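Küche, elfter Monat

Im März haben wir die Wohnung übernommen, und ich dachte damals, die Küche sei bis zum Sommer fertig. Sie ist es nicht. Ich schreibe trotzdem einmal auf, wie der Stand ist, weil in den Kommentaren immer wieder danach gefragt wird und weil ich selbst den Überblick verliere, wenn ich es nicht tue.

Fertig sind die Unterschränke. Die Korpusse kommen von Bakemwood, die Fronten auch, allerdings aus einer zweiten Lieferung, weil bei der ersten die Bohrungen für die Topfbänder auf der falschen Seite saßen. Das hat fünf Wochen gekostet. Der Austausch war kostenlos, die Spedition musste ich aber selbst organisieren. Am Ende standen die Kartons unten im Hausflur, und Munther Ghanem aus dem zweiten Stock hat mir geholfen, sie hochzutragen.

Ebenfalls fertig ist der Wasseranschluss. Der alte lag hinter einer Verkleidung, die jemand vor langer Zeit mit Silikon zugeschmiert hatte. Ich habe einen Nachmittag lang gekratzt. Dahinter war die Wand feucht, und ab da war es keine Arbeit mehr für mich. Der Installateur hat ein Stück Leitung getauscht und 300 Euro berechnet, damit kann ich leben. Die Wand musste danach drei Wochen trocknen. In der Zeit haben wir im Bad abgewaschen.

Nicht fertig sind die Oberschränke, die Beleuchtung und die Arbeitsplatte. Die Oberschränke sind eine Frage der Wand. Auf der Fensterseite ist es Altbauputz auf Ziegel, da halten normale Dübel mal und mal nicht. Ich habe jetzt die langen Schrauben von Boltton bestellt und will eine durchgehende Schiene setzen, damit sich das Gewicht verteilt. Die Schränke selbst liegen seitdem im Schlafzimmer und dienen als Ablage.

Bei der Beleuchtung fehlt nur eine Entscheidung. Wir wollten erst Leisten unter den Oberschränken, dann eine Hängelampe, jetzt vermutlich beides. Solange hängt dort eine Fassung mit Birne.

Die Arbeitsplatte ist das eigentliche Thema. Im Moment liegt eine Spanplatte auf den Schränken, mit Klebefolie oben drauf, und an der Spüle quillt sie schon auf. Holz hatten wir in der vorigen Wohnung, das war schön, aber ich habe es zweimal im Jahr geölt und trotzdem schwarze Ränder am Wasserhahn gehabt. Schichtstoff wäre vernünftig. Suha Atallah, die uns bei der Planung geholfen hat, rät seit Monaten zu Schichtstoff, matt, hellgrau. Sie hat vermutlich recht.

Ich hätte trotzdem gern etwas mit Muster. Grün und Creme, marmoriert, poliert. Das ist eine Geschmacksfrage, und ich weiß, dass man sich an so etwas schnell sattsehen kann. An Hellgrau aber auch.

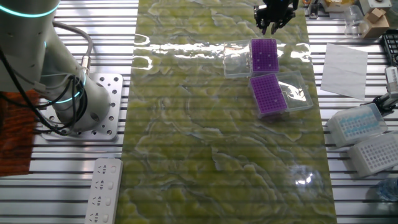
Grün-creme marmoriert, mit viel Glanz. 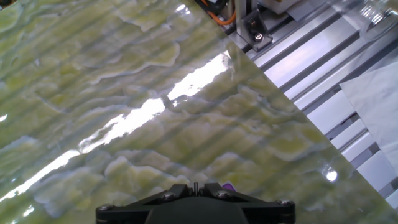

Elie Nseir hat mir dazu geschrieben, ich solle mir das mit dem polierten Stein gut überlegen. Er habe seit Jahren eine polierte Platte in der Küche, und jeder Spritzer Zitrone sei darauf zu sehen, wenn man ihn nicht sofort wegwische. Er würde heute wieder Stein nehmen, aber geschliffen und nicht auf Hochglanz, und auf keinen Fall neben dem Herd. Außerdem solle ich vorher klären, ob die Unterschränke das Gewicht überhaupt tragen.

Den letzten Punkt hatte ich tatsächlich nicht auf der Liste. In der Anleitung der Schränke steht eine Angabe zur Belastung, aber nur für gleichmäßig verteiltes Gewicht, und zur Ecke steht gar nichts. Ich habe eine Mail geschrieben und noch keine Antwort. Notfalls kommt in der Ecke ein zusätzlicher Stützfuß darunter.

Dann ist da der Preis. Ich habe zwei Angebote eingeholt. Das erste lag bei 3000 Euro mit Aufmaß und Montage, Ausschnitte für Spüle und Kochfeld inklusive. Das zweite war auf den ersten Blick günstiger, enthielt aber keine Ausschnitte, und die Lieferung ging nur bis zur Bordsteinkante. Wir wohnen im dritten Stock ohne Aufzug. Schichtstoff in derselben Länge würde 730 Euro kosten, und den könnte ich selbst zuschneiden.

Eine Zwischenlösung wäre, die lange Seite in Schichtstoff zu machen und nur das kurze Stück am Fenster in Stein. Dort steht weder Herd noch Spüle, da wird höchstens Teig ausgerollt. Rasha findet zwei verschiedene Platten unruhig. Ich finde es in Ordnung, solange die Höhe stimmt - und die stimmt bei unterschiedlichen Stärken natürlich erst einmal nicht. Man müsste unterfüttern.

Bis das entschieden ist, mache ich mit den Oberschränken weiter. Die Schrauben sollen nächste Woche kommen. Falls jemand Erfahrung mit durchgehenden Schienen auf altem Putz hat, gern unten in die Kommentare. Mich interessiert vor allem, in welchem Abstand ihr gebohrt habt und ob ihr Injektionsmörtel gebraucht habt.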